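14th December

Sleet most of the day. Drove in with the heater on full and it was still cold when I got there. Sandwich at my desk, two coffees before nine, which is one over what I said I would do.

Day three on the handling rules. Florêncio wants them finished before we close for the year, and I want them finished so I can stop thinking about them at night.

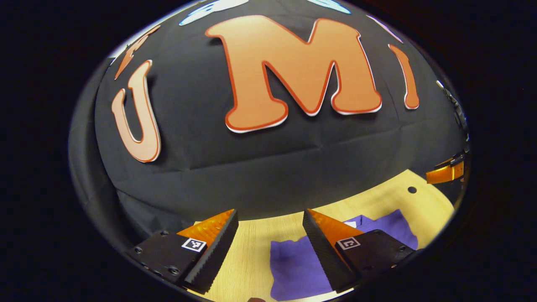
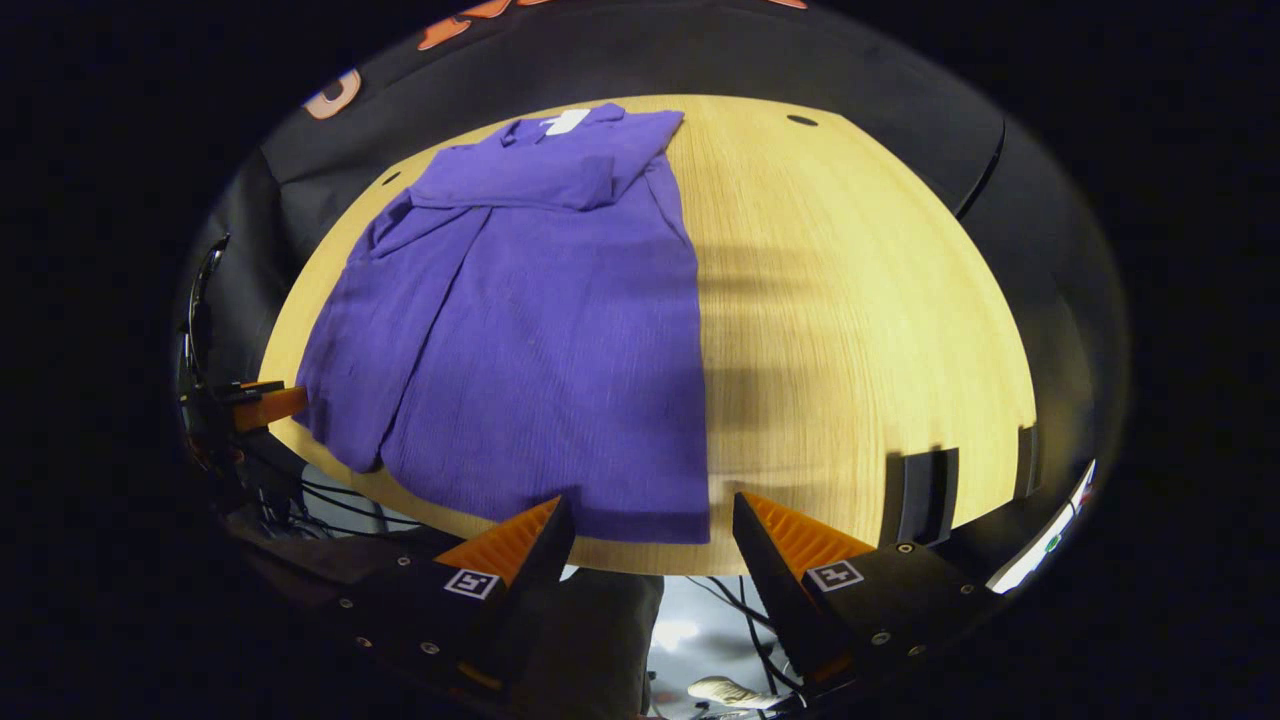
Spent the morning on section four, the part about what counts as a finished fold. The old rules run to 62 pages and were written when Elix was doing all the hand-held work, and they say only that the garment should be "neatly folded." I read 244 comments from the reviewers and a good share of them are arguments over that one word. One reviewer passes everything. Another fails anything with a wrinkle. So I wrote it over. A fold now has a start state and an end state, both written down before the session begins, and the reviewer marks against those and nothing else. I used the purple knit to test the wording. With the top folded over on itself and one side bunched, a reviewer on the old rules could call it anything. On the new ones it is a middle state, and it can't be marked pass or fail. I read the paragraph out loud twice and it held up.

Then the part about the fingers. The rule is now that both fingers are open and clear of the cloth at the start of every take, and open and clear again at the end. Bălan's people have been ending with the cloth still gripped and letting go later. I don't think it is laziness. Their sheet never said. I added that the markers on both finger blocks have to be wiped at the start of a shift and checked for lifting corners. A lifted corner means stop and replace it, and write it in the log with initials.

Argued with Florêncio after lunch about labels. He wants every garment laid with the label at the far side of the table so the takes match. I said that if every take matches we have written a rule for one shirt laid one way, and the customer's shirts will come out of a bin any way they like. He said a standard has to standardize something. We went back and forth for most of an hour. Where we ended up: the label side gets recorded, not fixed. The operator picks from a short list before starting. He wrote it on the board in his own words and I copied it down before he could change it.

Also settled the stop rule. Anybody in the room can call a stop, for any reason, and the take is thrown out with no questions on the form. Under the old version the operator had to fill in a cause, and people didn't call stops when they should have. There was a pinched finger in March that went on for three more takes because of that box on the form. The box is gone. If the same station has two stops in a shift, the lead looks at the station.

Cables got half a page. They are to be tied up under the table, off the floor, and clear of where the operator's feet go. I had "where practical" at the end of that sentence and took it out. I took it out of five other places too while I was at it.

Ikov sent their numbers late in the day. They went back over 4,000 takes and 339 had no end state anybody could agree on. Higher than I hoped. I put the figure in the cover note and left the reasons blank until I can go through a batch myself. Vorer still hasn't answered about whether they will use our form or keep theirs. I wrote to them again, short this time.

Still to do: the section on re-use of garments (how many folds before a knit has stretched too far to count as the same item, no idea yet), the glossary, and the sign-off page. Florêncio thinks the glossary can wait. I think half the fights come from "flat" and "smooth" being used as if they meant the same, so I will probably do it tonight anyway.

Home by seven. Soup from the freezer. Called my sister, who has the flu and won't be coming on the weekend. Need to get windshield fluid and return the library books.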